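Lindik data collection, talk notes, 6/7/18
Gitthorpe site, slides 4 to 9

Slide 4. Target for the first set is 2,000 episodes. One episode is one instruction, one attempt, one outcome label. Failed attempts stay in the set with the label "fail". Do not read the table aloud.

Slide 5. Object pool. Split by shape, then by stiffness. Serness used rigid items only and their policy stalled on cloth and cord. Mention the September rerun if asked.

Slide 6. Layout changes every 7 episodes. Operators rotate after 2 layouts. Pause here for questions on labeling.

Slide 7. Camera at chest height, same view the policy gets at run time. No overhead view in this set.
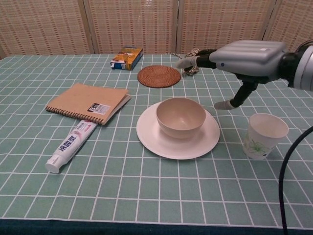

Slide 8. Clutter level is set per layout and logged before the first attempt. Overlap counts as clutter even when the table has open space. The toothpaste tube partly under the notebook is an overlap case, and the bowl on its plate is logged as a stack. Braided cord goes in the deformable class, with no pose label.

Slide 9. Fukuda split: hold out whole layouts, never single episodes. Give the leak result, then go to the loss curves.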